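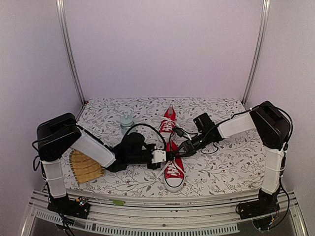

Kavelov Two-Arm Cell: open demonstration days

The Kavelov is a tabletop cell with two arms, made for work with soft and flexible parts. We show it at the Pradano demonstration hall every December, and visitors are welcome to come without a technical background. Groups are limited to 18 persons, so please book before you travel.

The current demonstration is shoelaces. We use red canvas sneakers with white laces, and both arms work on the same shoe. Many customers ask us first about boxes and bottles, but a lace changes its shape each time it is touched, and for this reason we prefer it for a public day.

What you will follow at the cell

The session takes 34 minutes. The operator explains how the two arms share the table and why the grippers must come so close to each other. After this you may ask for a pause at any moment and look at the position of the fingers.

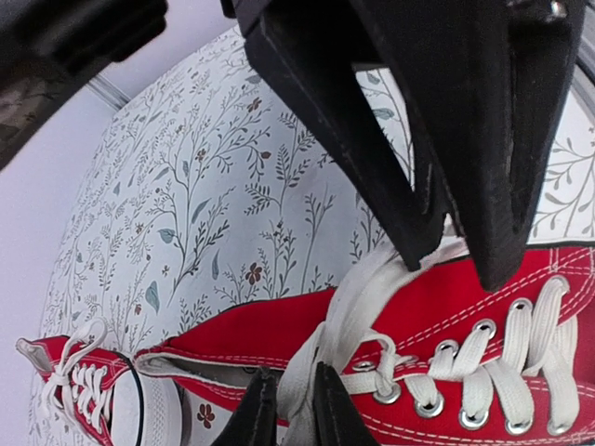
The fingers are black and narrow at the tip, so they can reach a lace without covering the whole shoe. For other materials we can supply the Jillon finger set, order number 2563. Changing the set is done by hand, and the operator will show it if the group is interested. Please tell us this at booking, as the cell must be switched off first.

You can bring your own part for a short trial at the end. It should be clean and lie flat on the table. We do not promise that a trial will succeed on the first day, but you will receive our written remarks. 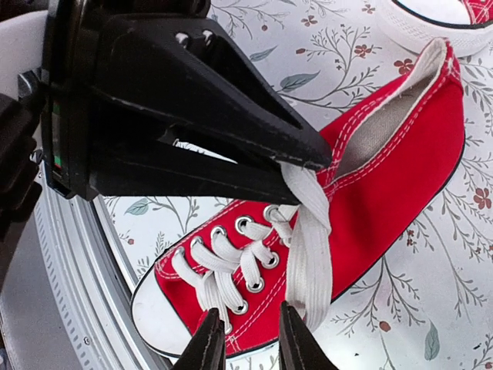
Līga Šimkus
Demonstration Engineer, Pradano

I am often asked if the patterned tablecloth is necessary. It is my choice. A customer's table is seldom plain white, and I like visitors to see the arms over a busy background with leaves and small flowers.

Booking and arrival

Write to the demonstration desk and mention code 1894. Doors open at 9:30 a.m. The entrance is on the Bouazza side of the building, next to the loading area. Coffee is available upstairs. Closed shoes are required in the hall.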